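Trotis Hand-Held Gripper — Set-Up Guide
Updated September
By Leokadia Walczak

Section 6: Open Days and Visitor Demonstrations

6.1 Preparing the station

1. Place the gripper on the demonstration side of the desk.
2. Route cables away from the visitor path.
3. Confirm that the square marker faces outward and is clean.
4. Start the Tramon logger before visitors enter.
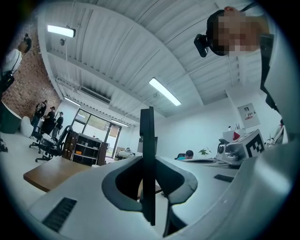
Figure 6-1. Gripper finger plate during a visit; marker on the desk unit at right.

CAUTION: Keep fingers out of the slot at the base of the finger plate.

6.2 Running the demonstration

5. Fit the head camera and tighten the strap.
6. Open and close the jaw twice with no object in it.
7. Hand over the gripper — body first, never by the pads.
8. Stop the logger at 1,000 frames. Longer takes are split on export.

NOTE: Visitors may take photos. Bags stay off the desk.

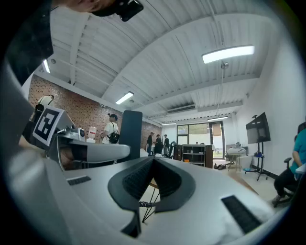

Figure 6-2. Jaw with textured finger pads; marker plate on the side arm.

9. Wipe the pads between groups.
10. If the marker is lost, return to step 3.

Comments (2)

Roscoe Schumacher: Does step 8 apply to the older Hillow logger? Ours stops at 673.

Imtiaz Bandara: Same here. Update it, then repeat step 4.

This site uses cookies. By continuing you accept our cookie policy.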